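Week 5 - Stone and wood, surfaces indoors

Notes only, slides go up Monday. Read the Trevero chapter first if you havent.

Recap from last time: a material does two jobs in a room. Structure (holds something up) and finish (what you touch and look at). Lots of houses mix these up on paper and then the budget goes wrong.

Marble
- starts as limestone, heat + pressure, recrystallizes
- veins = impurities, clay, iron, etc. Veining is what people pay for, also where slabs like to crack
- soft compared to granite. Etches with acid - lemon, vinegar, wine
- sealing slows stains, does NOT stop etching. This was wrong on half the quizzes
- polished vs honed: polished shows etches more, honed shows grease more

Slab weight: take 175 pounds for the piece in the worksheet. Check the cabinet can take it before you draw anything.

Corners: L-shaped tops almost always need a seam. Where it goes is a design decision, dont leave it to the installer. Keep it away from the sink cutout.

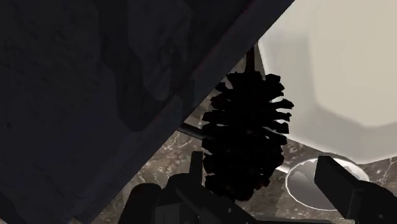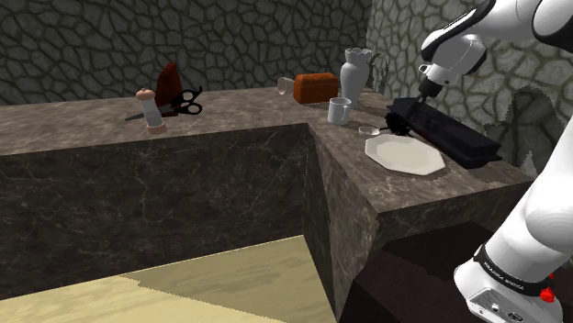
Book matching - two slabs cut one after the other, opened like a book, veins mirror. Costs more, wastes more. The Vasa house does it on one wall only and it works becuase everything else is plain.

Front faces: if the stone drops down the side to the floor its a waterfall edge. Miter joint, 45 degrees, vein should follow over the edge. Espiritu calls this "the fold" - same thing.

Wood next to stone
- wood moves with humidity, stone doesnt. Leave a gap
- end grain drinks water, seal it twice
- softwoods dent. Fine for shelves, bad for a work surface

Cost exercise: Gerkberg apartment, total 3,008 for the counter, 2,000 of that is material. Work out what share is labor and cutting. Then redo it with honed stone from the price sheet, same layout.

For next week: Ryota Hosoda's handout on light and dark finishes, all of it. Bring one sample of anything, any size. Sketch due start of class, pencil is fine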